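Foro Dekivex > Manipulación > Averías y disgustos

Tema: La pinza dice que está abierta y no lo está (y el brazo se lo cree)

Ifeoma Okafor
3 de julio de 2022

Buenas. Vengo a confesar y de paso a pedir ayuda, por ese orden.

Llevamos un mes grabando demostraciones a dos manos con pinzas manuales para una tarea de cocina bastante modesta: coger la pieza redonda del ribete amarillo y dejarla apoyada en la rejilla negra de alambre. 300 demostraciones, todas con su nombre y su carpeta, una preciosidad. Entrenamos, cargamos la política en el Oltgate y le dimos a arrancar con esa confianza que solo tiene quien no ha mirado las gráficas.

El brazo bajó bien, se colocó bien y cerró. Y siguió cerrando. Los dedos ya se tocaban y el motor seguía pidiendo más, porque según la consigna todavía quedaba recorrido. Estuvo así 20 segundos, hasta que empezó a oler a juguete caro y Peadar le dio a la seta de emergencia. La protección de corriente de Hivel, que en teoría corta antes, no dijo ni pío.

Al revisar los datos vi que en 70 de las demostraciones la apertura de la pinza izquierda está desplazada: con los dedos juntos sigue marcando unos milímetros de hueco. En la derecha no pasa. El desplazamiento no aparece de golpe, va creciendo a lo largo de la sesión y se corrige al reiniciar. Y la política, que es muy aplicada, aprendió una cosa rarísima que es el promedio de las dos versiones.

Preguntas:

1) ¿Alguien ha visto una deriva así en la lectura de apertura?
2) ¿Tiro las 70 o se pueden arreglar?
3) ¿Por qué no saltó la protección?

El puesto está montado como siempre: mesa clara, la rejilla en medio, una pinza en cada mano y los cables colgando hacia el borde.

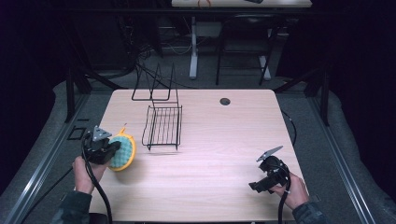
Roxana Marinescu
Tu lista está al revés. La 3 va primero y las otras dos pueden esperar a que se enfríe el motor. Una política mala manda consignas malas, para eso la tenemos. Que el controlador las obedezca durante 20 segundos contra un tope mecánico es otra categoría de problema. ¿Qué límite de corriente tienes puesto, y quién lo puso?

Ifeoma Okafor
El de fábrica. Creo. La palabra "creo" la escribo con cierta vergüenza.

Peadar Ó Flaithearta
Lo subí yo en primavera, para la prueba aquella de abrir tarros. Lo apunté en la pizarra. La pizarra se borró.

Roxana Marinescu
Magnífico sistema de control de versiones.

Peadar Ó Flaithearta
Funcionó hasta que alguien quiso dibujar un diagrama. Ya está bajado, y ahora el valor va en el fichero de arranque: si no coincide, el brazo no se habilita. Pero yo no me quedaría ahí. A mí la seta me pilló a dos pasos. Si me pilla en la máquina de café, el motor no lo cuenta.

Yuto Kuroda
Sobre la deriva: apuesto por el cable. En el laboratorio Kinsella tuvimos algo parecido con unas pinzas de mano. El cable tiraba del conector cada vez que el operador giraba la muñeca, el codificador perdía algún pulso y la cuenta se iba corriendo siempre hacia el mismo lado. Al reiniciar volvía a cero, y todos tan contentos hasta media sesión. Haz la prueba tonta: pinza quieta y cerrada, mueve solo el cable y mira la lectura.

Roxana Marinescu
No me convence. Si pierde pulsos por vibración, lo normal es ver saltos, y ella dice que crece poco a poco. Yo miraría las articulaciones. Ahí hay cuatro pivotes y cada uno pone su poquito de holgura. Además, el forro interior de los dedos se va comprimiendo con el uso, así que "cerrado" no significa lo mismo al principio que al final.

Yuto Kuroda
¿Y la holgura se cura reiniciando? Me llevo esas articulaciones a casa.

Roxana Marinescu
Se cura si al reiniciar vuelve a tomar el cero con los dedos juntos. Entonces absorbe la holgura que haya en ese momento y queda como nueva. Ifeoma, ¿hace eso al arrancar?

Ifeoma Okafor
Sí, toma el cero cerrada, al arrancar. Así que por ahí encajan las dos teorías, muchas gracias a ambos por no ayudarme.

Adjunto la pinza con los dedos cerrados y los pivotes a la vista. 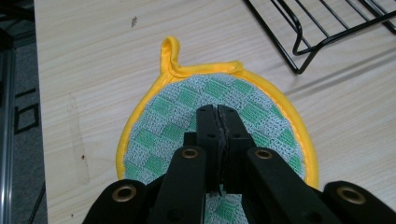
Dedos cerrados sobre la pieza redonda; los ojales de latón son los pivotes.

Yuto Kuroda
El forro entre los dedos lo tienes algo deshilachado. Yo lo cambiaría en las dos pinzas aunque no sea el culpable. Dicho esto, sigo con el cable.

Roxana Marinescu
De una foto no se saca la holgura. Ponle una galga entre los dedos, abre y cierra muchas veces y anota la lectura con la galga puesta. Con el cable sujeto a la mesa y luego con el cable suelto. Si deriva con el cable quieto, gano yo. Si no, invita Yuto igualmente.

Ifeoma Okafor
Vuelvo con deberes hechos. Monté un ciclo de abrir y cerrar a mano entre tres personas, por turnos, 3.000 cierres en total (mi pulgar ha pedido el traslado).

Con el cable sujeto: la lectura con la galga se mueve una nada, menos de una décima.
Con el cable suelto y girando la muñeca: se va, despacio y siempre hacia "más abierta". Al ampliar la gráfica los saltos están, solo que son diminutos y muy seguidos, y de lejos parecen una cuesta suave.

Abrí el conector de la izquierda y una de las patillas tenía juego. El de la derecha está bien.

Yuto Kuroda
No voy a decir nada. Que conste el silencio.

Roxana Marinescu
Consta. Yo reclamo la décima que se mueve con el cable sujeto, es mía y me la quedo. Pero acepto la patilla.

Peadar Ó Flaithearta
¿Y las 70 qué? Yo las tiraría. Son datos tuertos.

Yuto Kuroda
Se pueden rescatar. En cada demostración hay un momento en que los dedos se tocan sin nada en medio, ¿no? Usas ese instante como cero y restas. Como la deriva es lenta, dentro de un mismo episodio el error es casi constante.

Ifeoma Okafor
En la mayoría lo hay, antes de coger la pieza los operadores suelen dar un par de pellizcos al aire. Manía común que por una vez sirve de algo. Las que no lo tengan van fuera. Y entreno aparte sin ninguna de las 70, a ver si la diferencia compensa el trabajo.

Roxana Marinescu
Entrena lo que quieras, pero antes de volver a habilitar el Oltgate prueba el corte de corriente con un taco entre los dedos y a velocidad mínima. Y que la seta esté en la mano de alguien, no cerca de alguien.

Ifeoma Okafor
Probado esta tarde: corta en menos de un segundo, tres veces de tres. Hemos añadido también un límite por software, si la consigna pide cerrar y la posición no cambia, suelta. Conector nuevo pedido, cable embridado al mango mientras llega. Dejo el tema abierto hasta tener los dos entrenamientos.

Peadar Ó Flaithearta
He comprado rotulador permanente para la pizarra.

Roxana Marinescu
Peadar, no.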